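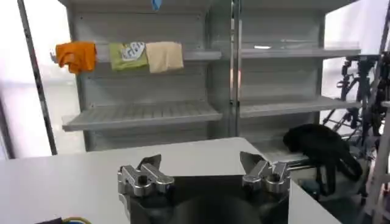
Ticket: Norkgate shelving, two bays, shelf rocks when anything goes on it
Opened by: Eylül Kaplan
Status: Waiting on parts

Eylül Kaplan, Sunday
Hi all! So I put together the gray metal Norkgate unit last night (the one with the post up the middle, two bays) and I'm mostly thrilled with it, except that the lower shelf on the left rocks. Press on the front lip and the back corner lifts with a little clank. The lower one on the right is solid as anything. I've taken everything off again until I know what's going on, and I'm getting pretty tired of having boxes in the hallway.

What I tried already: pushed down hard on all the corners, swore at it, pulled the shelf out and put it back in. Same clank.

Ottavio Palumbo, support
Hi Eylül, thanks for writing in. Could you check whether the floor is level under the unit? Also please look at the clips at the back of the left bay. They can go in upside down and they'll still feel like they've caught.

Eylül Kaplan
Floor first, because I was hoping it was the floor. Put a level on it and it's dead on at the front, and maybe a hair low at the back left. I slid a folded piece of cardboard under that foot and the whole unit feels steadier, but the shelf still rocks. So that's one thing fixed that I hadn't asked about, ha.

Clips next. You were right, one was upside down! I flipped it, tapped it in with a rubber mallet, and the clank is a lot quieter now. Still there though. If I put 5 pounds of flour on the front left corner I can feel it dip.

Ottavio Palumbo, support
Good progress. Would you swap the lower left and lower right shelves and tell me if the rocking moves with the shelf? If it stays on the left, it's the clip or the post.

Eylül Kaplan
OK, did the swap (Canan Akbulut from next door held the other end, these are awkward to do alone and I scraped a knuckle). The rocking stayed on the left. So the shelves are both fine, which I'm glad about, I really like how the flat ones turned out and didn't want to send one back.

Then I took all the left clips out and lined them up on the table. One of them has a tab that's bent in compared to the others. Tried straightening it with pliers and it just bent somewhere else. I don't want to put 80 pounds of canned goods on a clip I've been chewing on with pliers!

Ottavio Palumbo, support
Please don't load it on that clip. I'm sending a new set for the left side, no charge. Ayane Ebihara in parts will email you when it ships.

Eylül Kaplan
Got Ayane's email, thank you both. I'll leave the shelf empty till they come. Do the new ones go in with the tab facing up or down? The sheet shows it both ways on page 2.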